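Fudora says two-arm robot can fold laundry, with caveats

Fudora Lab says a new training method lets a pair of low-cost robot arms fold small pieces of clothing after watching just 429 human-guided runs. The claim, in a paper posted in April, deserves a slow read.

The method, named Trasano, drops any run where the arms pause too long. Fudora reports success on up to 31 of every 40 tries. Its older system managed 15.

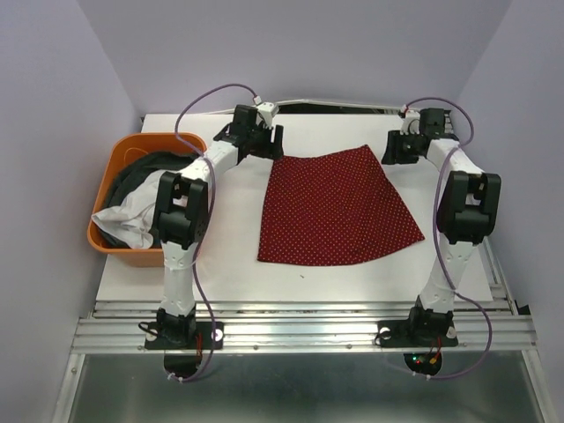 Those tries all took place in one walled booth, under the same lights. The paper tests 9 garments, and every one of them also shows up in the training runs. There is no result for a shirt the system has never met. A fold also counts as good if the corners land "near" each other, a word the authors never define.

Brodar, which sells folding machines to hotels, has said it will try the method. Fudora has not released its code or its failed runs.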